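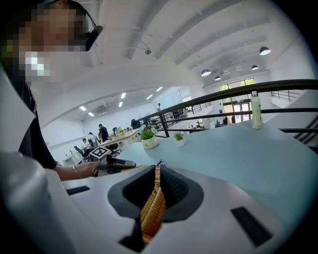
I went to the open day at Teuber because I wanted to be annoyed by it. I'd had a whole column half written in my head on the train out to Plultosley, all about how companies love to invite the public in, hand out a tote bag, and show them one robot arm waving. I came home with a different column, and it starts with the table where I spent most of my Sunday afternoon. It was pale blue, upstairs by the black railing, with a couple of potted plants on it, and the person working there wore a headset and held a gripper in one hand, the long black jaw stretched out over the tabletop. No cage, no flashing light, no yellow tape on the floor. It looked like somebody's desk on a slow day, and I stood there far longer than I meant to.

If you haven't followed any of this (I hadn't, really), the idea is that people do ordinary handwork with these grippers so that a robot can later learn from the recordings. Teuber calls its version of the program Flondo. You hold the tool, you pick things up, you put them down, and the tool keeps track of what your hand was up to. The little black-and-white square on top helps the system work out where the gripper is. That was explained to me twice, the second time more slowly, by a very patient woman who must have said it to every visitor before me.

So this is my opinion, and you can take it or leave it: this is the part of automation the public ought to be shown, and it's the part we almost never get to see. What we get is the finished video, thirty seconds long with music under it, where a machine folds a towel. We argue about that video for a week. Half of us say we're all out of a job and the other half say it's fake. I've been in both halves, sometimes on the same day!

What I saw upstairs was work, plain and repetitive. The goal on the whiteboard for May was 2000 recordings, and somebody had written 3534 under it and circled it twice, so they were pretty pleased with themselves. I asked how long one recording takes and the answer was 52 seconds on a normal task. Do that math on your own time. I did it on the train home and it made my wrist hurt.

They let visitors try it, too. I got 4 turns. On the first one I squeezed far too hard, as if I were shaking hands with a banker, and shoved a paper cup right over. On the second I got the cup up but couldn't work out how to let go gently. By the last turn I'd gotten a little bit proud of myself, and then I watched one of the regulars do the same job without even seeming to think. It's a skill. A small one, maybe, but you can see it as clearly as you can see it in somebody who's good with a pastry bag or a paint roller.

And that's where my grumbling came back, because I had asked about pay by then. The guide was friendly about it but vague. The people who do this are on short contracts, hired through an outfit called Undodeo, and "it depends on the project" was as far as I got. I don't think she was hiding anything. I think she didn't know, and I think that's a problem. If a robot someday clears dishes in a hospital kitchen, it'll be doing it with moves that came out of real people's hands on real afternoons. I'd like those people to be paid well for it, and I'd like their names to be somewhere. Film crews get credits. The person who held the boom mic gets a credit! I can't see why the person who picked up the cup shouldn't.

A friend I told this to said I was being sentimental, that it's data entry with a fancier keyboard. Okay, maybe. But data entry people got a raw deal as well, so I'm not sure that helps her side.

I also want to be fair to the place. Nobody tried to sell me anything. The office was bright and quiet, the coffee was decent, and when a kid asked whether the robots would take his mom's job, the guide told him that some jobs would change and she couldn't promise which. I've heard worse answers from people running for office. There was a feedback card at the exit and I filled in both sides of it, then asked for a second card.

They're planning another open day in the fall. Go if you live anywhere near Plultosley, skip the slideshow downstairs, and get yourself up to the tables early, before the line for the grippers reaches the stairs. And ask about the pay. If enough of us ask, somebody will have to have the answer ready by then.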